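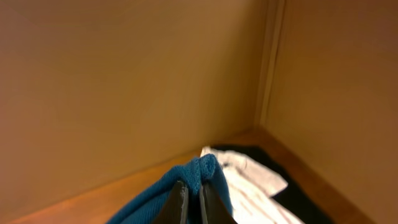 I folded laundry for fun last night. On purpose! With the radio on and a cup of tea going cold beside the sink, and I enjoyed every minute of it.

Some background for anyone new to this blog. I have been a "clean clothes live in the basket" person my whole adult life. I'd wash everything, dry everything, and then dig through the pile each morning until it was time to wash it all again. My sister-in-law, Mwanahawa Koech, folds the way other people do crosswords, and when she stayed with us in November she gave me one piece of advice that stuck: get it off the bed. Fold on a table, standing up, with nothing else going on around you.

So that's what I do now, and wow. A bed swallows everything. You press a crease and the mattress gives, and the sleeves slide off while you're fussing with the collar. On a hard wooden table the cloth stays where you put it. I can get through a load of up to 20 pieces in the time it takes to hear one side of a record.

My order, which has changed a lot and will probably change again:

Start with the heavy stuff

Jeans go first. One leg over the other, seat tucked in, then fold up from the hem until you've got a tidy block with the back pocket on top. I love a pocket on top. It's such a satisfying little front cover for the stack, and you can tell which pair you're grabbing. Anything black and foldable goes underneath, where it makes a nice flat base and picks up less lint from the light things.

I used to leave jeans for last because they're bulky and I was tired of them before I'd begun. Wrong way around! They're the easiest things in the basket and they make you feel like a genius right off the bat.
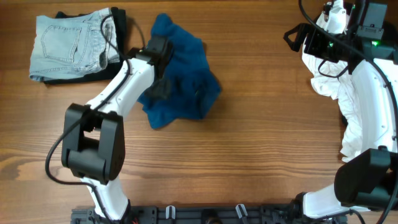 Then the towels and cloths

I was scared of these for no good reason. Spread the towel out, really smooth it with both palms from the middle to the corners, and only then fold it. I do thirds the long way, then in half, then in half again. Terry cloth is so forgiving. A bit crooked? Pat it. The blue one is my favorite by a mile, partly for the color and partly for those chunky loops.

White cloths get a good shake first. I hold them up by one end and let them hang for a second, and half the wrinkles seem to give up by themselves.

Put the stack at the edge

This was Anayeli Bañuelos's idea (she left it in a comment on my sock post, thank you Anayeli!). Finished things go to the far side or off to the left, and the middle of the table stays clear for whatever's next. I'd been building my piles right in front of me and then working around them like a fool. Having that big stretch of bare wood makes me want to reach for the next piece.

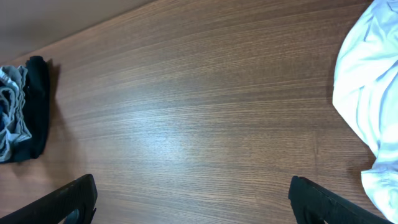 Folded things over to the left, lots of table left to work on.

I still haven't cracked fitted sheets. Mwanahawa has shown me 3 times and I nod along and then roll mine into a ball. If you've got a method that works on a table this size, please put it in the comments, I'm doing the bedding next and I'm weirdly looking forward to it.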